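Let Them Finish the Sentence

Documentary subtitles have gotten shorter and tidier over the years, and the people on screen have been paying for it.

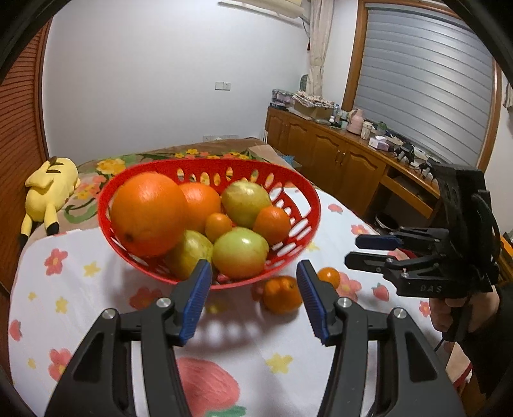
Kaede Hosoda

I spent most of last June in a small room in Flombridge with the blinds down, listening to a woman named Oanh Cao talk about her mother's shop. Oanh is one of the people in a documentary called Thân, directed by my friend Hằng Lục, and I had been brought in near the end to look over the English subtitles. I don't speak Vietnamese well enough to translate it. My job was to read the English as a stranger would and complain, and I am a fairly gifted complainer, so we got along.

The first version of the subtitles was very good by every ordinary standard. It never ran to three lines, it never stayed up too long, and you could read it while eating popcorn. I sat through the whole film, told Hằng I had liked it very much, and then made the mistake of asking Nhi Hoàng, who had done the translating, whether Oanh was a quiet sort of person. She came across that way to me, a bit clipped, a bit guarded. Nhi laughed so hard she had to put her tea down. Oanh, she told me, is the biggest talker in the film. She circles back, she corrects her own dates, she says "you know, you know" and then tells you anyway. She had been subtitled into somebody else.

I have been thinking about that ever since, and I would like to make the case, at some length (you have been warned), that those of us who make and finish documentaries should stop trimming people so much.

Now, I know the reasons for trimming. I've used them all. People read more slowly than they hear, and if the words pile up, the audience looks at the bottom of the screen for an hour and a half and never sees a face. There are guides that tell you how many characters a second a viewer can manage, and broadcasters who will send your file back if you go over. None of that is foolish. I've watched films where the subtitles went by like the credits at the end of a television show, and I came out with a headache and no idea what anybody looked like.

But a rule about how much fits is a different thing from a judgment about what matters, and we let the first one stand in for the second all the time. When a line has to lose four words, what goes? The "well," the "I suppose," the name of the cousin, the joke tucked in sideways, the bit where the speaker changes her mind halfway through. What stays is the information. And if information were all we wanted from people we could read a report, and save ourselves the trouble of lugging a camera up the stairs.

In a scripted film, a writer chose those words and an actor said them, and a good translator can shape a new line that does the same work. A person in a documentary didn't write a line. She was thinking out loud in her own kitchen, and the thinking is in the wobble. Take out the wobble and she sounds sure of things she isn't sure of at all. I would go so far as to call that a factual error, though I've been told at more than one dinner that I'm overdoing it.

There is also the matter of who gets trimmed. Think of the last documentary you saw with speakers of English and of some other language side by side. The English speakers got to hem and haw. We heard every "um," and we thought of them as thoughtful, or nervous, or funny. The others spoke in neat short statements like figures on a monument. I don't believe anybody set out to do this, and I have done it myself, in a film about the Nurov ferry that I'm still proud of in other ways. It happens one line at a time, late in the evening, with a deadline coming.
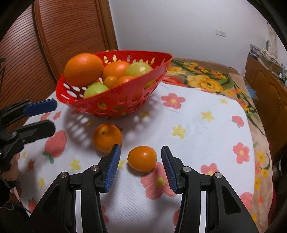

A basket of fruit on a flowered tablecloth.

So what did we do with Thân? We started over, which Hằng agreed to more cheerfully than I would have. The finished film has 2166 subtitles, and Nhi went back through every one of them with the sound up. Where Oanh repeated herself, we let her repeat herself, at least the first time. Where she broke off, we broke off. And in the places where there truly wasn't room, we did something that I think more people ought to try and went to the editor. Huệ Tô gave us 20 extra frames here, a held shot of a window there, and suddenly there was time for the name of the cousin.

That last part is really my whole argument, if you'd like to take one thing home. Subtitles are nearly always done after the picture is locked, by someone working alone, paid by the minute, who has never met the editor and isn't going to. Bring that person in while the cut can still change. Peletti, the little company that put up the money for our finishing work, grumbled about the extra week and then paid for it, and I hope they'll do so again for the next director who asks.

Will some viewers find it too much to read? A few did. A man came up to Hằng after a Monday matinee and told her that he'd had to work awfully hard. She thanked him, because she has lovely manners, and asked him what he remembered. He talked for ten minutes about Oanh and the shop, and he did a fair imitation of the way she argues with herself over what year the roof leaked.

I wouldn't build a theory on one man at a matinee. Still, I notice that he knew the cousin's name.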